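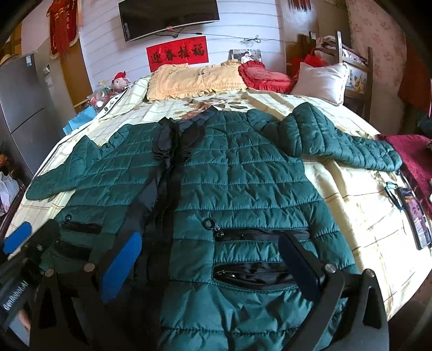 May, notebook 2, folding group

Started at 2:30 in the afternoon, stopped when the light went.

The plan from the last meeting was to get the puffer jacket class up to 70 good episodes so Brellgate can train on it before the club demo. I said then that I thought the jacket was a bad choice and I still think so. Writing down why, so it doesn't get lost again.

Towels and T-shirts fold where you put them. A quilted jacket doesn't. You pinch one channel, lift, and the filling slides off to either side, so what the fingers are holding is two layers of shell with not much in between. Then the panel comes over with a fat roll along the fold and springs back when you let go. I can do it by hand without thinking. Through the gripper I have to press, wait, and press again, and none of the pressing is in our task sheet. The sheet says "fold sleeve in, fold sleeve in, fold bottom up." Whoever wrote it was thinking of a shirt (it was me, in the fall).

Count for today: 32 attempts, 23 kept. The nine I threw out:

- five where the cloth slipped out of the pads on the first lift
- two where I reached in with my free hand to fix a sleeve, habit
- one where tracking dropped and the path jumped
- one I stopped halfway, cramp in the thumb

So 23 toward 70. At this rate that is two more afternoons at least, and my hand would like it to be three.

Pads: I don't believe the grip change did anything. The claim in the group chat was that the ribbed face would hold slick fabric better. Maybe so on the flat parts. On the seams it made no difference I could feel, and the slips all came from taking too small a bite. Before anybody prints another set, please run the same fold ten times with each and write it down. We have argued about this since winter on the strength of one video.

Zippers are a separate problem. If a finger tip lands on a zipper track the pads close crooked and the jacket drags toward you. I learned to go for the shell next to the pocket, but a policy won't know that unless we show it plenty of both. I'd also like to hear what happens to a pocket that is open in one episode and closed in the next. My guess is that it gets treated as a different jacket. 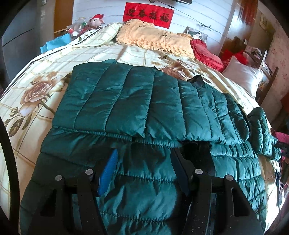 What bothers me more is how we're going to score it. The Jundero script calls a fold finished when the outline gets small enough. Fine for a towel. With the jacket I got a pass on one attempt where the sleeve was bunched under the body and the whole thing looked like a cushion someone sat on. I got a fail on the neatest one of the day, I think on account of how thick it stood up. If that script picks the winner at the Shboul round, we'll be training for lumps.

Also not convinced by "1000 episodes and it will sort itself out," which I keep hearing. All of mine have the same jacket on the same flowered bedspread. A thousand of those gets us a robot that folds one jacket on one bed. I would take fewer, with different coats on different covers, and at least one jacket that isn't shiny.

To do:
Rewrite the task sheet for padded clothes, with the press step in it.
Ask if Raletard will share their hand-labeled folds. They said maybe.
Wipe the pads between batches, lint is building up in the ribs.
Move the 23 off the card before the next session - last time we recorded over some.
Somebody else take the next batch. If it's only my wrist in the data, we won't know what we have.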